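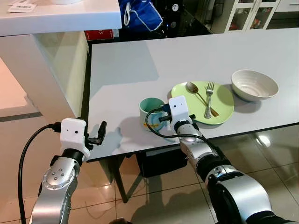 Dishes on a light gray tabletop.

Gritamholm Brings Back the Koltum Lounge Chair

24 January 2019 - Gritamholm is delighted to announce the return of the Koltum, the low lounge chair that designer Cledwyn Mathias drew for the Sotov workshop and that has been out of production for nearly 30 years. The new edition goes on sale this spring in 2 woods, ash and walnut, and the first chairs are already leaving the bench!

People who know the Koltum tend to know it by its arms. Each one is a single length of bent wood that starts at the back leg, sweeps forward past the seat and tucks under itself at the front, so the sitter's hand always lands on a curve. Mathias worked out the shape with paper strips and clothespins on his kitchen floor, and the original drawings still have the pin marks in them.

"I wanted a chair you could sit in sideways," says Mathias. "My kids did it anyway, so I moved the arm down until it stopped digging into their knees. I'm thrilled that it's being made again, and made so well."

The first run ended when the Sotov workshop closed its bending room. The molds went into storage and were bought last year by Gritamholm, whose head of production, Lleucu Lougher, spent months getting them back into working order. Three of the molds had warped and had to be cut again from the drawings.

"We broke a lot of ash before December," says Lougher. "Then one morning an arm came out of the mold and sat flat on the bench, and the whole shop stopped to look at it. It's a wonderful chair to build - fussy in the bend, then very easy to put together."

The seat and back are webbed in cotton, as before, and covered with loose cushions in wool from the Karpenko mill. The mill has woven a new rust red for the chair, along with the oatmeal and dark green that buyers of the first edition will remember. Seat height has gone up by less than an inch, at Mathias's own request. Everything else follows the old drawings, down to the brass screws under the front rail.

The opening batch is 102 chairs, each stamped beneath the seat. A matching footstool will follow later in the year.
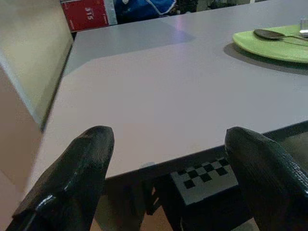 Will the new cushions fit an original Koltum?
The back cushion fits the older chairs as it is, but the seat cushion is slightly deeper and needs to be ordered in the old size.

Press contact: Lleucu Lougher, Gritamholm press desk
© 2019 Gritamholm. All rights reserved.
Back to top

47 shares | 3 comments

marit_h
My parents had two of these in the dark green. So happy to see the brass screws are staying.

Oldwebbing
Any chance of selling the cotton webbing by itself? Mine has sagged badly on the left side.

Dana P.
Rust red in walnut, please! Hoping the footstool comes in the same wool.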